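Is the Wulley simulator subscription worth it for planning a bench arm?

Asked by Ruth Huaranga, Nov 14, 2019

I've been on the free trial of Wulley for a few weeks and I'm trying to decide whether to pay up.
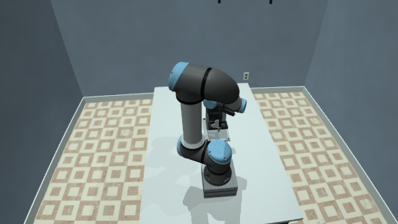

We've got a small workshop and want one arm on a long bench, picking parts off a flat plate just behind the base. I've mocked it up with the arm on a square block so it sits a bit higher, and I like being able to nudge things about before anybody drills a hole. The full licence is 328 a year though, and the trial runs out after 40 saved layouts, so I'm getting a bit stingy with the save button.

Two things bother me. First, can I trust the reach it gives me when the plate is that close in? The elbow ends up bent right over and I don't know if a real arm would be happy like that. Second, has anyone used the Skastivon gripper pack with it, or is it a waste of money?

Hussam Salameh

Pay for it if you're going to buy an arm anyway. I did our whole packing bench in Wulley last March and the reach was fine once we built it – the bit that caught me out was the cables, which it doesn't model at all. Leave yourself plenty of slack at the wrist.

On the plate being close in, turn on joint limits (it's off by default in the trial, under Cell, then Checks) and run your pick slowly. If a joint goes orange you're within 5 degrees of its stop. I'd slide the plate out a bit and run it again, then compare the two. A taller block helps sometimes and makes it worse other times, so try that on its own and don't change both at once like I did!

Also, you can get round the save limit by exporting a layout and deleting it. It only counts what's in your list.

Prapai Sangkhawat

Skastivon pack is ok. Shapes are right but the gripping is a bit hopeful, it'll happily hold stuff mine drops. I wouldn't buy it just for one gripper.

Amnuay Kongkaew

never used the paid one sorry but Thammasiri were quoting 1567 to do a layout for you, so 328 sounds cheap to me. Does it run on a Mac yet?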